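Chapter 5

Budgeting for a Bench-Mounted Arm

After working through this chapter you should be able to separate the purchase price of an arm from the cost of putting it to work, draw up a planning sheet for a single bench cell, and decide which items may be left to a second budget year.

5.1 What the price covers

A supplier's quotation normally covers the arm, its controller and one set of cables. The gripper may be quoted separately, and the mounting block almost always is. Buyers who compare arm prices alone will therefore compare the wrong figures. The planning sheet in this chapter has one line for each item that must be present before the first trial can be run.

The worked case is the Flavoden cell, planned by the Cekau workshop for handling light and awkwardly shaped goods. The quotation for the mounting block was 482 euros. Spare fingertip pads, safety signs and fixings came to 2,184 euros, a sum left out of the first draft of the budget and added in July. Both figures exclude tax.

5.2 Simulation as a budget line

Layout errors are cheap to correct before the bench has been ordered. A simulated cell lets the planner test reach, the position of the base and the choice of gripper against the goods to be handled. The cost is mainly staff time, and it should be entered as such. Licences are entered separately, even where the department already holds them.

The choice of test objects deserves care. A set made up only of blocks will favour almost any gripper. The Flavoden set included thin, hollow and long items, and trials were planned from more than one viewpoint so that the clearance between base, bench and goods could be checked.

5.3 Items commonly deferred

A second gripper, a spare controller and extended service cover may be moved to year 2 if the supplier will hold the price in writing. The mounting and the emergency stop may not.

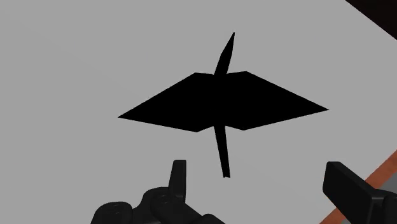
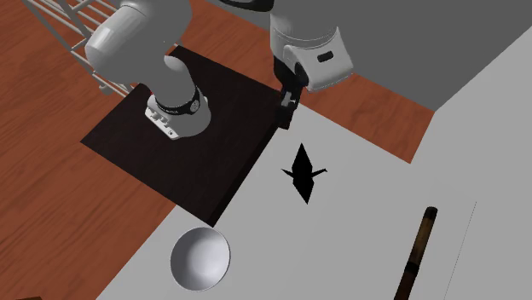
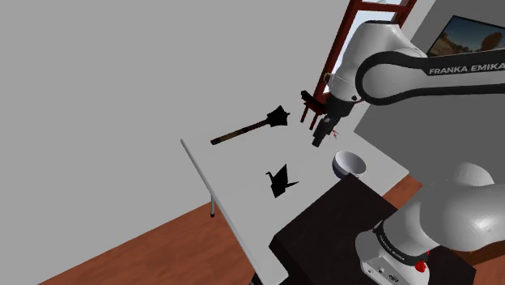
Figure 5.2 Simulated views of the bench cell. The origami crane appears in all three; the bowl and the arm's base are shown in the second and third.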